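The worktop years

How a plain plank of wood became the part of the kitchen we love best, and why an old one is worth saving
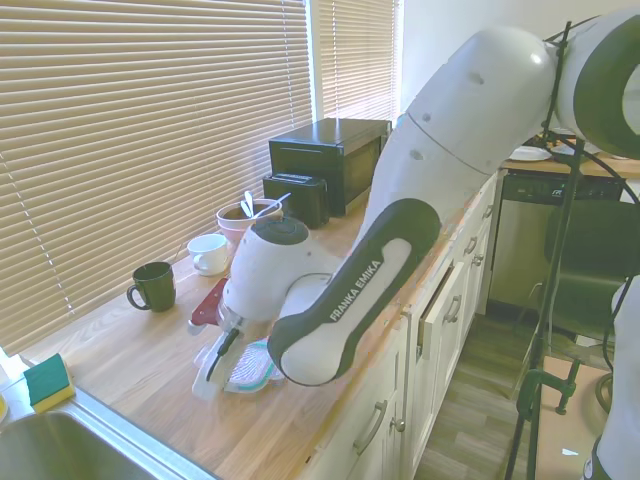
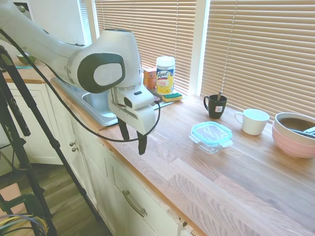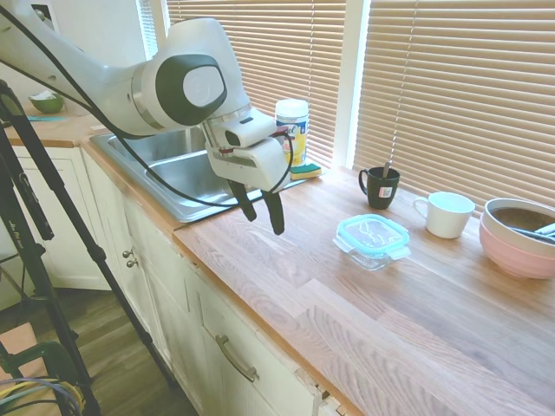
Wood worktops, and a steel sink set into the counter.

Caradog Trevor
Homes and Interiors Writer

December 15, 2021

I fell for wooden worktops in a farmhouse in Konamby, standing at a slab of beech so worn that it dipped in the middle like an old stair. The house went up in 1860 and the slab was thought to be nearly as old. You could roll an egg to the centre of it from either end. I did, twice, and the owner let me have the egg for my tea.

Ever since then I've been one of those people who strokes other people's kitchens. Stone is handsome and tiles are cheerful, but wood is the only worktop I want to put my elbows on. It's warm first thing in the morning, it's quiet when you set a cup down, and it forgives you. Scorch it, stain it, drag a tin across it – then get the sandpaper out on a wet Sunday and start again.

Butcher block is the sort most of us end up with. The idea is wonderfully simple. Short strips of timber are glued side by side under pressure, so that a wide, steady board can be made from narrow pieces. One big plank wants to cup and twist as the seasons change. Dozens of little ones pull against each other and mostly stay put. Butchers preferred theirs with the end of the grain facing up, which takes a cleaver beautifully, while kitchen tops usually have the strips lying flat. They are cheaper to make that way and, to my eye, prettier too.

In October I spent a day at Velby, a small workshop where old tops come in to be put right. They arrive grey, ringed and ridged, some with black tide marks where a tap has dripped for years. The black comes from iron and water getting at the tannin in the wood, and oak is the worst for it. A little oxalic acid, brushed on with gloves and goggles and rinsed off well, lifts it out like magic. I watched a mark the size of a saucer fade while we drank our tea and I may have cheered.

After that comes the sanding, always along the grain, and then the oil. Oh, the oil! A tired board goes on looking like nothing much until the first cloth passes over it, and suddenly there are honeys and pinks and little flecks you'd have sworn weren't there. Velby put on 4 thin coats and leave each one overnight. The top then rests for 48 hours before anybody is allowed to put so much as a teaspoon on it. Thick coats go sticky, and I speak as someone who once lost a tea towel that way.

Where people come unstuck is the sink. Water creeps under the rim, finds the raw cut edge and sits there. If you're having a new hole cut, ask for the bare end grain to be oiled or sealed before the sink goes in, every bit of it, including the underside. If your sink is already fitted, run a finger round the edge every few months and feel for anything soft or raised. Catch it early and you'll need an afternoon and a tube of sealant. Leave it and you may need a new top.

Day to day, there's very little to it. Wipe up puddles, use a trivet, keep bleach well away. Lemon juice and salt will shift beetroot, and a damp cloth under a warm iron can raise a small dent – slowly, and with your heart in your mouth the first time. I oil mine when water stops beading on it, which in our house means spring and again before Christmas.

My own top came out of a bakery in Hosine that was closing down. It had been there for 9 years under flour and elbows, and it still has a row of small notches along the front that I've never been able to explain. Jang, the joiner who fitted it, offered to plane them off. I said no before he'd finished asking, and he put the plane back in his bag and got on with the splashback.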